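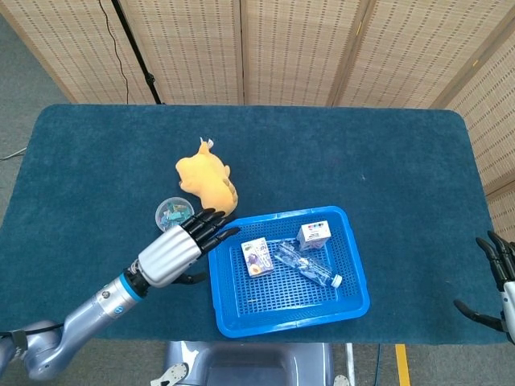

Two drink cartons and a plastic bottle in a basket. Households in Tindville will be able to put both kinds of packaging in the same bin from February.

Tindville changes recycling rules for cartons and bottles

Households in Tindville will be able to put drink cartons in the same bin as plastic bottles from February, when a new collection contract with the waste firm Deschamps comes into force.

Cartons used for juice, milk and soup are currently thrown away with general rubbish in most of the town. The only other choice has been to take them to the recycling centre on the Movolen road, where a single container is set aside for them.

The change covers every street with a kerbside collection. Flats with shared bins will be included from the same date, but 242 homes in the old harbour quarter will have to wait until the summer. The lanes there are too narrow for the new lorries, and Deschamps is waiting for a smaller vehicle to be delivered.

Solène Marty, who runs waste services for the town, said cartons were the item people asked about most when they rang her office.

"People wash them, flatten them, put them out in good faith, and then the crew has to leave the bag behind with a sticker on it," she said. "We get the phone call the next morning. I would have liked to do this years ago but the old sorting line could not take them."

The old line, at the depot behind the railway yard, was built to separate plastic from cans. Cartons are made of layers of card, plastic and sometimes aluminium, and they tended to end up in the wrong bale. Buyers then paid less for the plastic or sent the load back.

Under the new contract, material from Tindville will go to a larger plant at Clisimia, where cartons are picked out on a separate belt and sold on to a paper mill. The town will pay Deschamps a fixed price per tonne and will get a share of the money from sales of plastic and metal. No share has been agreed for cartons, which bring in very little.

What goes in the bin

From February the yellow-lidded bin can be used for plastic bottles, food and drink cans, foil trays and cartons of any size, including the small ones sold with a straw. Straws should be pushed back inside. Caps can be left on both bottles and cartons.

Bottles can be crushed, but the town is asking people to flatten them lengthways and not to squash them down from the top. Bottles squashed into a disc are harder to sort and some are lost with the paper.

Items do not have to be washed. They should be empty.

Yoghurt pots, plastic film and polystyrene still go in general rubbish. Marty said pots were being looked at but that there was no date for adding them. Glass will continue to go to the bottle banks, and nothing changes for paper and cardboard, which keep their own blue bin and their own collection.

A leaflet with the new rules will be put through letterboxes at the end of January. It will also be available at the town hall, the library and the recycling centre.

Collection days

Most streets will keep their present collection day, although the time may change. Lorries will start their rounds at 6.30 in the morning, half an hour earlier than now, and bins should be put out the night before. Streets north of the canal will move to a different day, and residents there will get a letter with a calendar.

The yellow-lidded bin will be emptied every two weeks, as at present. Several residents who replied to a survey last autumn asked for a weekly round, saying the bins were already full by the time the lorry came. The town turned this down on cost.

Households that run out of room can ask for a larger bin free of charge. There are up to 500 available in the first batch, and they will be given out in the order requests come in. Families with five or more people at one address will be put at the top of the list if they apply before the end of January.

Léonie Le Goff, who has three children and lives on Rue du Lavoir, has already put in a request. She said her bin was usually full after ten days and that cartons would take up what little space was left.

"We go through a lot of juice and a lot of milk. At the moment all that goes in the black bin, so I suppose it is just moving from one to the other," she said. "But the black bin is collected every week and the yellow one isn't. I'm glad they're doing it. I'd just like somewhere to put it all."

Her neighbour across the road, Timothée Chevalier, was less bothered. He lives alone and puts his bin out about once a month.

"I've been driving my cartons to the tip with the garden waste," he said. "That's one less bag in the car."

Schools and sports clubs

Schools in the town are not covered by the household contract and have their own arrangements. Both primary schools have said they will join the new collection from the same date. The secondary school is tied to another firm until the end of the school year.

Perrine Picard, who manages the kitchens for the two primary schools, said small milk and juice cartons made up a large part of what the canteens threw out. Crates for empty cartons will be placed at the end of the serving counter, next to the trolley for dirty trays, and kitchen staff will move the contents to the bins after lunch.

"The children are no trouble with it, they already scrape their own plates," Picard said. "My worry is the smell in June. We have asked for lids that close properly and for the bins to be kept on the shaded side of the yard."

She said the canteens would go on using cartons for now. A trial with milk poured from jugs was tried at one of the schools last year and was popular with the younger classes, but it needed an extra member of staff at each sitting.

Sports clubs that use the town's grounds will be given one yellow-lidded bin each. Clubs that hold tournaments or open days can borrow more, with 10 days' notice, by ringing the waste services office. They must bring the bins back empty.

Cost

The contract with Deschamps runs for six years. The town has not published the full price but says the household waste charge will stay at its present level for the first year. After that it will be reviewed each autumn, as it is now.

Bram Desmet, area manager at Deschamps, said the cost of carrying material to Clisimia was higher than using the depot in town, but that less of it would be turned away once it got there.

"The long drive is what people bring up with us, and it's a fair point," he said. "Two lorryloads from here will be tipped into one big trailer at the depot, so there are fewer trips than you would think. The depot stays open for that."

The sorting line at the depot will be switched off at the end of January and taken apart. Staff who worked on it have been offered jobs on the collection rounds or at the Clisimia plant, with a minibus laid on for those who choose the plant. Desmet said most had gone for the rounds. A few had not yet decided.

Marty said crews would be lenient during the first weeks. Bins with the wrong items in them will be emptied and a card left on the handle to say what should not have been there. Stickers and refusals will start again in April.

The carton container at the recycling centre will stay where it is until the harbour quarter has its own collection. Residents there can also leave cartons at a temporary collection point beside the fish market, which will be open in the mornings until noon, except on public holidays.

Requests for a larger bin can be made at the town hall front desk or by telephone. Callers need to give their address and the number printed on the side of their present bin. The old bin will be taken away when the new one is delivered, and should be left empty at the kerb.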